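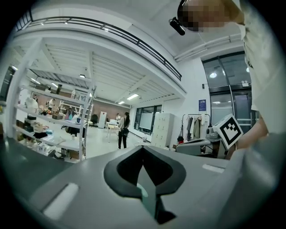 Changes to the Grukbridge bus timetable

2022-03-01

The revised timetable for route 19 between Grukbridge and Edholm is now in force. Readers of this blog will recall that a draft was circulated in January, and that I submitted written comments on it. Two of those comments concerned the early departures, which remain as drafted.

The first bus now leaves Grukbridge at 6:30 and calls at Feltum before joining the main road. Passengers who formerly changed at Feltum for the hospital may remain on board. Route 106 continues to serve the hospital in the evening, although its last departure has been moved forward by 29 minutes. This is a considerable loss to anyone working a late shift, and I have written to the operator, Medeiros, to request that it be reviewed.

Monthly passes bought under the previous timetable remain valid until they expire. The printed timetable omits the stop at the Edholm library - the bus does still call there, as the operator has confirmed to me in writing. A corrected edition is to be placed at the main stops. Until then, passengers are advised to consult the notice in the Grukbridge waiting room.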